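Refills, Lids and Other Small Defeats

Every cupboard under every sink holds the same archaeology: 3 sponges past saving, one good brush, and a bottle of something blue bought in October with great intentions. A few things that have helped at our house.

Decant less than you think

Dristex sells its cleaner by the jug, which is cheap and weighs as much as a toddler. Pour a week's worth into a small bottle and leave the jug on the floor where it can't hurt anyone. Label the small one. You will not remember what's in it, however confident you feel on Sunday.

Rinse a bottle with hot water before you reuse it, then stand it open overnight. 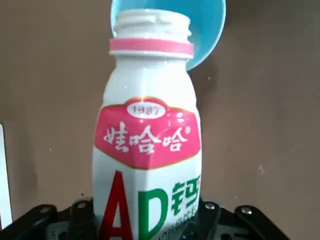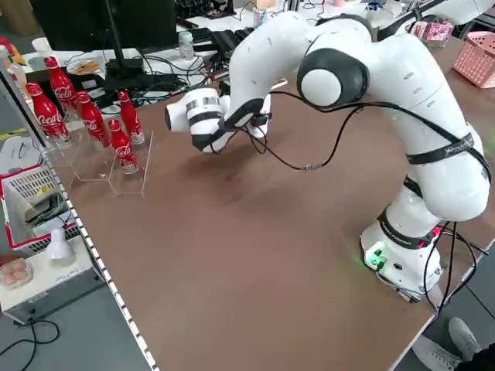

Caps

Keep caps in one jar. When a cap sticks, a rubber band around it beats swearing, though both can be used. Never put a cap "somewhere safe."

Sticky labels

Cooking oil, 5 minutes, then scrape with an old card. My Berkby loyalty card has found its true calling.

What never to mix

Bleach with anything except water. Vinegar is lovely on a kettle and a menace next to bleach, so store them on separate shelves.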